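Week 5: Pensions, paperwork and the men who came back

Right, last week we left the regiment on the quay, and most of you (me included, the first time I studied this) would happily close the book there. The war is over, the ships are in, off we go to the next campaign. This week I want us to stay put and follow the men home, in our case to Clodside, which had sent a silly number of its sons off for a parish that size.

Our main source is the Clodside relief book, begun in 1768. You've got the transcript in your packs. It has 562 entries, and please don't try to read them all! Start with the first few pages to get used to the clerk's abbreviations, then jump about. "Disch." is discharged, "inf." is infirm and has nothing to do with infantry, which caught me out for a whole embarrassing term.

What did a discharged man have to do to get any money? He needed his discharge certificate, a letter from an officer who remembered him, and proof that he belonged to the parish. Lose one of those on the road and you were stuck. You'll see the same names turning up month after month with a note saying "papers wanting", and then the name simply stops. We don't know what happened to most of them, and I'd like you to resist guessing in your essays. 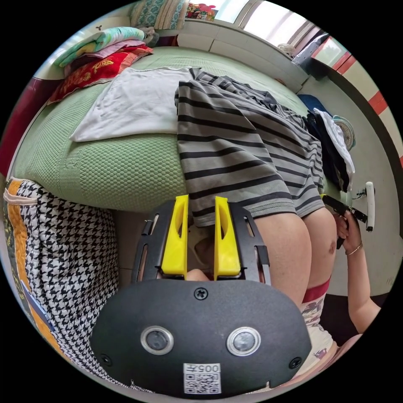 Now, the argument. Teresa Figueiredo's chapter (it's in the reader, quite short, do read it) says the parish was mean on purpose. She thinks the overseers asked for papers they knew a man couldn't have, so that he'd give up and go and be poor somewhere else. I find her very persuasive on the winter entries, when money was tight, and a bit less so on the summer ones, where some men with no papers at all were paid on the spot. Have a look at both and see where you land.

A word on what the book leaves out. There's no box for a man who couldn't sleep, or who drank, or who frightened his children. When that sort of trouble does get in, it comes sideways: a wife asking for bread on her own account, a neighbour complaining about noise, a landlord wanting someone moved. So read the women's entries as carefully as the men's. Nearly all my favourite bits of evidence are in there.
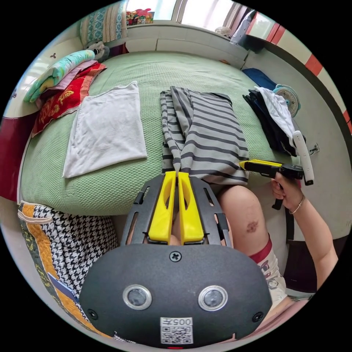

For the seminar, pick 3 entries and bring them with you. They needn't be dramatic ones. Write down who is asking, what they ask for, what they get, and which words are the clerk's and which might be the applicant's own. We'll work in the same groups as before, so Kasis and Amini, you're together again, and Tasen, could you join them please as they're one short.

Essay plans are due in March, one side of paper, handwriting is fine if I can read it. If you want to use a different parish, come and see me first and bring a copy of the source.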